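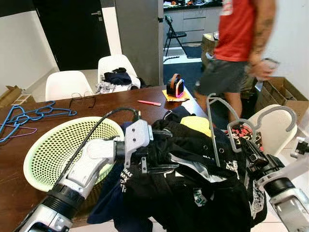
August, evening

Spent most of today on the equipment list. We have until the end of the month to say what we want for next year, and Vuvuvcombe will only approve one large item per site, so the rest has to come out of the small purchases line.

The large item is the second arm set. Sterkell quoted 11 weeks for delivery, Hordiienko quoted 4 but wants half up front. I would still go with Hordiienko. If we wait 11 weeks we lose the fall, and the lease on this place gets paid either way.

Grippers are the part I keep going back and forth on. Hangers are hard on fingertips. Plastic ones are thick and easy enough to close on, wire ones are thin and need a pad with some give in it. Zesell sells pads in packs of 40, and I put down two packs. Also put down 900 dollars for spare cables and then worried it was too much. Left it in.

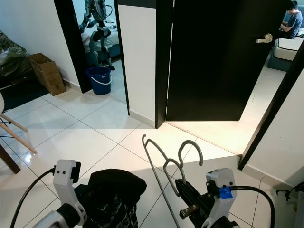

Clothes and hangers are cheap so I had never bothered to budget for them, but I added a line. We need more kinds of hanger, more light-colored shirts, and some heavier things like coats and jeans. Dark T-shirts are most of what we have and I don't want to plan a whole year of work on those.

Did not ask for a new table. Would like one that goes up and down, but it can wait.

Still to do - get the Hordiienko quote in writing, check if shipping is included, ask Zesell if the pads fit both gripper types. Then send the whole thing to Vuvuvcombe before they send me another reminder.

Bed by ten, I hope.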